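Recycling bottles with the caps on or off?
Testgate Neighbors Board > Home and Trash

denanthorpe_dee
The new sheet from the county says to leave caps on. The old one on my fridge says take them off. I have clear plastic bottles with red caps and I'm tired of guessing. Which is it?

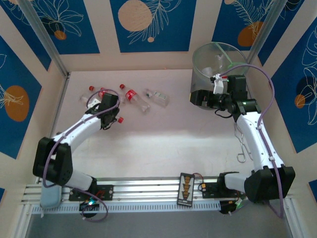 Clear bottles, red caps, a red label or two

papercut30
Caps on. The new sheet replaces the old one. A loose cap is too small for the sorting line and ends up in the trash.

Liao
Disagree, at least for our side of town. The drop-off on Farkoveo Road still has a sign saying caps off, and they have a separate bucket for them. I took 90 caps there in October and they were accepted.

papercut30
That's the drop-off. She asked about curbside.

denanthorpe_dee
Curbside, yes. Should have said so. What about labels? Do you peel them?

mossy487
I peel them if they come off in one piece. Otherwise I leave them. Rinse, squash flat, cap back on.

Liao
Don't squash them flat. The machines read flat bottles as paper. A little air left in is fine.

mossy487
I've been flattening mine for years and never had a bin refused. The bin is small and there are four of us in the house.

denanthorpe_dee
OK, next one. Clear plastic cups, the thin kind. Same bin as the bottles or not? I get a lot of clear stuff that could go either way.
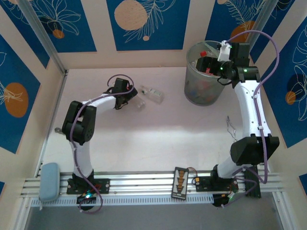

Amarachi Babalola
Cups depend on the number on the bottom. Number 1 goes in with the bottles on my route, and 5 and 6 don't. If there's no number I put it in the trash.

papercut30
Page 2 of the new sheet says no cups at all, whatever the number.

Amarachi Babalola
My copy doesn't have a page 2. Can you post it?

papercut30
Will scan it tonight.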